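Cliren Hub Setup Guide
Section 4: Adding Pollside sensors to your hub 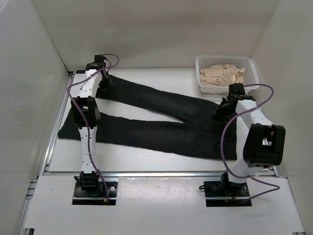 4.1 Before you start

You will need the hub, at least one Pollside sensor, the Londora app and more patience than the box suggests. The hub handles up to 62 sensors. If you own more than that, see Section 9, and perhaps take up fishing.

4.2 Pairing a sensor

1. Plug in the hub and wait for the light to turn solid green. Blinking green means it is thinking.
2. Open Londora and tap Devices, then Add.
3. Pull the plastic tab out of the sensor's battery door. It will tear. Use tweezers for the other half.
4. Hold the sensor button for 10 seconds. Count slowly; everyone lets go at seven.
5. When the app shows the sensor, give it a name. "Sensor" is accepted, and you will regret it by the third one.
6. Tap Save and wait for the chirp.

Note: Pair sensors within a few feet of the hub, then carry them to their permanent spots. Pairing through two walls and a refrigerator is possible in the sense that winning the lottery is possible.

4.3 Setting the reporting interval

1. Tap the sensor name, then Reporting.
2. Choose Relaxed, Normal or Eager. Eager empties a battery in about a week.
3. Tap Apply. The change takes effect at the next report.

Caution: Do not update the firmware during pairing. The sensor will stop responding and show error 906, and you will have to start again from step 1.

Caution: Kramer bridges sold before January use the older radio and cannot see these sensors. Shouting at them has been tried.

Last updated: 27/07/2024
Contact support | Copyright Cliren | Back to top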